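Slide 1 – Washing knitwear at home: notes for the January talk

Start with the point that most shrinkage is felting. The scales on the wool fibre lock together under heat, rubbing and sudden changes of temperature. Remove any one of these and the risk falls. Pause for the chart.

Slide 2 – Temperature. The Nellus trial used 50 jumpers in two groups, one at 19 degrees and one at 31. Mean loss in body length was higher in the warm group. Say clearly that spin speed was held constant.

Slide 3 – Drying. Lay the garment flat, away from direct heat, and pull it to its measured size. A wet sleeve on a hanger stretches under its own weight.
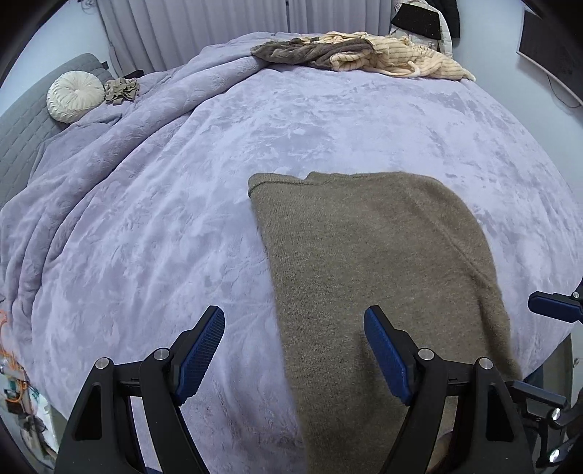 C. Flirnover

Slide 4 – Fibre blends. Brown and grey heathered yarns hide pilling well, so wear is often found late. Check under the arms and at the cuffs. Acrylic blends do not felt in the same way, but they lose shape if pressed hot.

Slide 5 – Storage. Fold, do not hang. Clean before storing – moth larvae prefer soiled wool. Some 6 weeks between checks is enough in a cool room.

Slide 6 – Repair. Mention the Duan method for ladders, then the limits of it. Felted cloth cannot be returned to its first size; soaking in conditioner relaxes it slightly. Take questions on labels before the break.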